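Drerndale taps to be checked street by street from Tuesday

Anyone who has lived in the older part of Drerndale for any length of time will know the routine by now – you run the kitchen tap for a minute in the morning, you fill the kettle, and you try not to think too hard about the pipes underneath the sidewalk. That may be about to change. Triment, the company that looks after the water mains on both sides of the river, will begin checking 531 homes on Tuesday, starting at the Wedville end of town and working its way uphill toward the school.

The checks are free and should take 17 minutes or so, provided the technicians can get to the shutoff valve without moving half a basement first. They will take two small samples from the kitchen tap, look at the pipe where it comes into the house, and leave a card with a reference number. Results will come by mail in May, and households that would like them sooner can ask to have them read out over the phone.

Most of the homes on the list were built before the mains on Liepiņa Street were replaced, and a good many still have the narrow service pipes that went in with the first houses. Triment says 503 of the households have already been sent a letter with a time on it. The rest should have theirs by the end of the week, and if yours doesn't turn up, the desk at the library has the full list of streets and will be happy to look you up.

The water will be shut off for short stretches while each block is being done, generally between 9 a.m. and noon. It's a good idea to put some drinking water aside the night before, whether that means filling a few clean jugs at the sink or picking up bottles at the store.

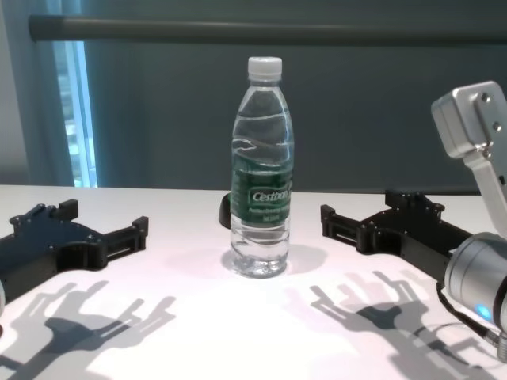 Once the supply is back on, residents are asked to run the cold tap until the water is clear before starting any laundry, as a little rust can shake loose when the pressure returns. Hot water heaters can be left as they are.

People who work mornings can ask for an evening visit by calling the number on their letter, and neighbors are welcome to let the technicians in for one another – a signed note on the kitchen table is enough. Renters don't need their landlord's permission for the check itself, only for any pipe work that follows.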